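Ultville Technical Institute
Robotics Laboratory II: Handout 6
Comparing Grippers on Open Electronic Assemblies
Issued 7/17/26

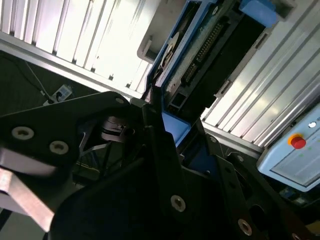 The purpose of this session is to compare two grippers, designated Ki and Salto, on the same arm and with the same part. Students who completed the April unit on suction cups will find that the method of scoring is unchanged. The part is not. An electronic assembly in an open holder offers few places where a finger may safely press, and the choice of contact point counts for as much as the choice of gripper.

1. Contact points

Fingers are to close on the walls of the holder only. Pin connectors, ports and board edges are not gripping surfaces. A grip that touches a pin is recorded as a fault even if the lift is completed.

The raised walls and the lengthwise divider give the holder a clear direction. When the holder lies at an angle to the grooves of the work surface, turn the wrist to match the holder. Do not push the holder straight with the fingers.

2. The view from the wrist

A camera mounted at the wrist sees the fingers and linkages at all times, and these hide part of the work. Before the first trial, each group shall write down which portion of the holder is hidden with the fingers open and which with the fingers closed. Bare metal surfaces may appear nearly white under bright light. Exposure is set by hand and remains fixed for both grippers.

3. Procedure

Each gripper completes 40 trials. Closing force begins at 21 percent and is raised only with the approval of the instructor. The Skaltley controller must show the same speed setting throughout; a change of speed voids the set.

One member of each group remains at the control pendant, within reach of the red emergency-stop button, whenever the arm is powered. Cables on the floor are to be kept clear of the standing area.

4. Scoring

The score for each gripper is out of 100. Lifting and placing are marked separately. Last term the most common fault was a slight twist of the holder during closing, caused by one finger arriving before the other. Record the direction of the twist as well as its presence.

5. Report

Reports are due at the next laboratory meeting. Include the completed trial table, the notes from Section 2, and one paragraph on which gripper is better suited to holders with raised walls. Background reading begins on page 41 of the course manual.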